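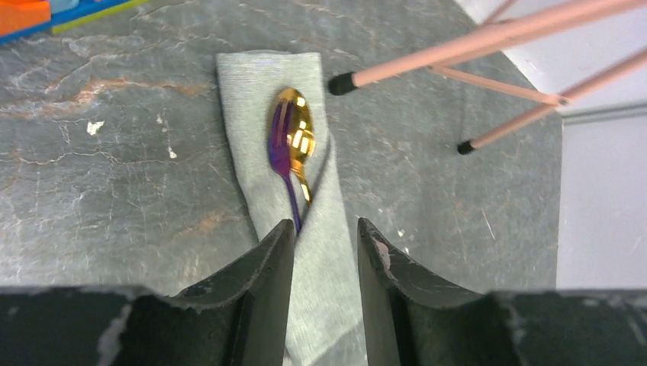
Handling Tableware with a Two-Finger Gripper: Working Rules
Course handout, Unit 6
Instructor: Lucyna Ziółkowski, Plorkent Technical Institute

Read this before your first session at the table. The rules apply to every setup in the Bruvelgate lab, whoever built the task. They sit below the institute's safety rules and below the manual for the arm. If two of them disagree, follow the stricter one and tell the instructor.

1. Terms used in this handout

Run: one attempt at a task, from the start pose to the end pose.
Reset: putting the objects back by hand between runs.
Reach: everything the arm or gripper could touch, including places the task never sends it.
Teleoperation: a person drives the arm directly. Most of Unit 6 is teleoperated.

2. Before power-on

Walk around the table once. Check that the emergency stop is within arm's length of the operator and that it releases and latches as it should. Test it at the start of every session, even if the group before you tested it.

Look at the gripper fingers. Scuffs and worn finish are normal and go in the log only once. A loose finger, a bent finger, or a chip with a sharp edge stops the session. Do not tighten anything yourself unless you have been signed off on Unit 4.

Set the grip force limit for the softest or thinnest thing on the table. When cloth and metal are used together, that is the cloth.

Tie back long hair. No lanyards, no loose sleeves.

3. Laying out the objects

Soft goods go down first. Lay a napkin in the direction given on the task sheet and press it flat with your palm. Small creases are allowed. A raised corner is not, as a finger can catch it on the way past.

Cutlery goes on top of the cloth. The sheet will say "separate," "touching," or "crossed." In a crossed layout, one piece rests partly on the other, for example a fork with its tines over the edge of a spoon bowl. Crossed layouts are harder because lifting the top piece often drags the lower one. Start with separate layouts and move on when you have done 11 clean runs in a row.

Shiny metal needs some thought. A polished spoon bowl reflects the ceiling lights as bright patches, and a wrist camera may read those as edges. Do not swap in dull cutlery to make the task easier. Note the finish and the lighting in the log and go on.

Stands, racks and other standing items inside the reach count as obstacles. Write them down. If an item with thin legs is on the table, treat the whole space under it as closed to the gripper, including the gaps between the legs.

4. During a run

One person drives and one person watches. The watcher keeps a hand near the stop and does not look at a phone or a laptop.

Come down on the object from above, and slow down for the last part of the approach. On hard surfaces such as slate or stone, fingertips must not be dragged across the tabletop. It marks the table and wears the tips. If you feel or hear contact, lift straight up before you do anything else.

Hands stay out of the reach until the driver says "clear" and the arm is in hold. Saying "clear" is the driver's job only.

If cloth bunches up between the fingers, open them fully and back off along the path you came in on. Do not pull sideways.

5. Failed runs

Keep them. A run that ended in a drop, a slip or a wrong grasp is marked "failed" with a short reason and saved with the rest. Of the 204 runs recorded in August, the failed ones with no written reason could not be used for anything. "Slipped off handle" is enough. "Bad" is not.

Do not delete a run to improve your numbers. You are not graded on success rate in this unit.

6. Wear and maintenance

Fingertip pads are checked every 2,000 cycles. The counter on the Plornitz controller resets when power is cut, so copy the figure into the log before you shut down. Set A stood at 3,327 when it was last replaced, well past the limit, and the grip readings from its final weeks had to be thrown out.

Wipe the tabletop at the end of each session and brush away loose flakes or grit.

7. To hand in

Signed checklist for section 2
Log sheet with layout, finish, lighting and obstacles
Two paragraphs on one failed run: what the gripper did, and which rule above applies, if any

Reading for next time: Zieliński workbook, chapter on shared workspaces. Skip the exercises at the end.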